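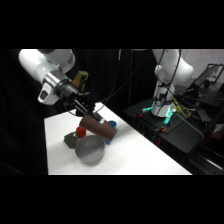 Panya Kaewmanee wrote after the last report that the colors were the best part of the new cups, and that she could now send a child to the shelf for "the blue one" and get the blue one. She also asked if we would please stop buying bowls that only fit on the bottom rack of the dishwasher. Both points are covered below.

## Nesten tableware lending: report to the Dronisholm fund

This report covers the period up to the end of March. It follows the headings in the grant letter, with the storage section moved forward because most of the work was there.

### Money

The grant was $2,000. The largest part went to cups and bowls. The rest paid for crates, lids for the crates, shelf labels, and a second drying rack. We have not spent anything on delivery, as borrowers have been collecting from the Brarnus Street room themselves. A small amount is left over and we would like to keep it for replacements. Receipts are in the folder sent with this report, in the order they were paid. The one for the labels is a reprint from the store.

### What we bought

We bought 300 pieces, counting cups and bowls together. The cups come in brown, blue, and red-orange, and the bowls are gray. We picked plain shapes with no printing on them. The previous set had a pattern that was discontinued, and every replacement after that looked wrong next to the others.

Wondimu Woldegiorgis did the ordering. The red-orange cups arrived later than the rest, so the first few loans went out in brown and blue only. Two borrowers had asked for a mix and took what there was.

The brown cups are the ones people ask for most, mainly for coffee. The red-orange ones are asked for least by adults and most by the after-school group. We did not plan it that way, but we would order more brown and fewer red-orange if we were starting again.

### Storage and packing

The old system was one deep shelf with everything stacked on it. Bowls went at the back, cups in front, and anyone who wanted bowls had to move the cups first. Most of the chips we recorded last year came from that shelf.

The new system is as follows:

- Each crate holds one kind of piece in one color.
- The label goes on the short end, facing out.
- Bowls are stacked with a cloth between every few.
- Cups stand upright and are not nested.
- Returned crates go on the floor by the sink until they have been checked.

Nesting the cups would save space, and we tried it for the first month. They stuck together when they had been put away damp, and people pulled on them. Obsa Ejigu asked for the change and rewrote the packing card, which is now taped inside each lid.

The cloths are cut from old tablecloths. They need washing more often than we expected, and we are short of them at busy times. We will cut another batch.

### Loans and returns

At the end of March, 253 pieces were clean, checked, and on the shelf. The remainder were out on loan or waiting by the sink, apart from 2 bowls that were broken. One was dropped at a birthday lunch and the other came back cracked with no note. Both borrowers were told there was no charge, in line with what we agreed with you at the start.

Regular borrowers are the Ertürk family café, which uses the cups for its open evenings, the after-school group, and the lunch club. We have also lent to several private parties. The lunch club takes the bowls and leaves the cups, as it has its own mugs. The café does the opposite. The two bookings fit together well and we have been able to say yes to both for the same evening.

Returns have mostly been on time. The usual problem is crates coming back with mixed contents, a few blue cups in with the brown and so on. Sorting them takes ten minutes or so and does no harm. Pieces coming back unwashed is a bigger nuisance. The loan form asks for them to be rinsed, but the line is near the bottom in small type and is easy to miss. It will move to the top.

### The bowls and the dishwasher

Panya is right about this. The gray bowls are wide for their height, and they only sit properly on the bottom rack of the machine in the Brarnus Street kitchen. A full load of bowls therefore takes two runs where cups take one. We measured the bowls before ordering but we measured them against the shelf, and no one checked the rack.

People like the bowls in use. They hold a proper serving of soup and can go in the middle of a table for salad or fruit. We do not want to replace them. Any further bowls we buy will be narrower, and we will try a single one in the rack before placing an order.

### Work not finished

The booking sheet is still on paper. Tolera Ayele has set up a shared spreadsheet, and it works, but the café and the lunch club have not started using it. Until they do we are keeping both, which means writing everything twice.

The photo sheet showing each kind of piece, meant for borrowers who are choosing by phone or email, is half done. The text is written. It needs sizes added for the cups, which Gebremedhin Gebremichael will measure when the next crates come back.

We said in the application that we would offer plates by this point. We have not. There is no room for them on the present shelves, and the lunch club says it can manage with its own for now.

### Next period

- Cut and hem more packing cloths.
- Move the rinsing line on the loan form.
- Finish the photo sheet and send it to all regular borrowers.
- Replace the broken bowls.
- Decide on plates, with a price for extra shelving.

We would be glad of an answer on keeping the unspent money for replacements before we order the bowls. If it has to be returned, please let Wondimu know which account to use.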